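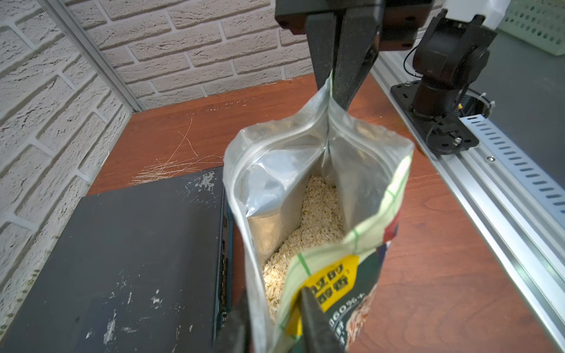 Seung-woo Gil says the starter is underfed and that we should stop blaming the flour. That was the first remark of the morning, before the ovens were on, and I am writing it down so I can check it against the bakes.

2019-04-04, bread notebook, Hesten kitchen

Purpose: get the porridge loaf back to where it was in September. Since the move to the new room the loaves have come out flat, with a gummy line just above the bottom crust. The flavor is fine. Regulars at the Drirkow stall still buy it, but two of them have asked if the recipe changed. It hasn't. The card taped inside the cupboard is the same one from 2011, apart from the salt, which was lowered once and then put back.

Three batches today, all from the same bag of flour.

Batch A. Standard card. Starter fed once, last night. Porridge cooked with twice its weight of water, spread on a tray, cooled with a cloth over it. Folded in after the second turn.

Batch B. Same as A but starter fed twice, last night and again at opening. This is Seung-woo's version.

Batch C. Starter as in A. Porridge cooked stiffer, with the water cut by a quarter, and left on the tray until it was fully cold in the middle. I pushed a thermometer in to make sure. In A and B I went by the feel of the surface, same as always.

Mixing notes. B was livelier from the start and smelled milder. A and C were hard to tell apart until the porridge went in, and then C held together while A went slack and stuck to the tub. I had to use the wide scraper on A. The lid for the long tub is still missing so B got a plate on top, which did not seal well and left a skin on one corner. I cut the skin off before shaping.

Room was cooler than I wanted. The vent over the sink blows straight down on the end of the bench, and that is where the tubs have been sitting since the move. I had not thought about this before today. Moved all three to the shelf by the proofer after the second turn.

Shaping. A spread on the bench and needed a second shaping. B and C only needed one. Eight loaves in all went into baskets, the rest of the dough went into tins for staff.

Cold rest was 4 hours for the baskets. The card says overnight, but I wanted to see results the same day. This is a weakness in the test and I know it. All three got the same rest, so they can be compared with each other but not with the September loaves.

Bake. Stone oven, steam for the first 14 minutes, then vent open. Left side is still hotter than the right. I turned the loaves at the halfway point.

Results:

A -- flat, gummy line present, same as last week's. Crust good.
B -- better height, crumb more open, gummy line thinner but still there. A bit bland.
C -- height between A and B. No gummy line in either of the two I cut. Crumb even, chewier, best taste of the three.

So Seung-woo is right about the height, and I think the porridge accounts for the line. We have been cooking it in the bigger pot since the move and it loses less steam with that lid on, so it comes out wetter than it used to even with the same weights. I weighed the cooked porridge for C but did not weigh it for A or B. Should have.

He does not agree about the pot. His view is that the line comes from cutting too early, and he points out that I cut A first while it was still warm. Fair. I put one uncut loaf from each batch on the rack and we will cut those tomorrow, cold, all at once.

Next:

Batch D, two feeds and stiff porridge together. Overnight rest as on the card.
Weigh the porridge before and after cooking, every time, and write both numbers on the tub.
Try the old small pot again if anyone can find it. It may have gone to Stekesine with the spare trays.
Keep tubs off the end of the bench.
Order a lid for the long tub.

Cost. Two feeds uses more flour and means whoever opens has to be in earlier. I would want to see a clear gain from D before asking for that every day. Stiffer porridge costs nothing.

Left over: staff tins went quickly. The B tin had a split down one side, probably underproofed at that end. Stone brushed down, drain cleared, starter fed at closing and marked with tape at the level line.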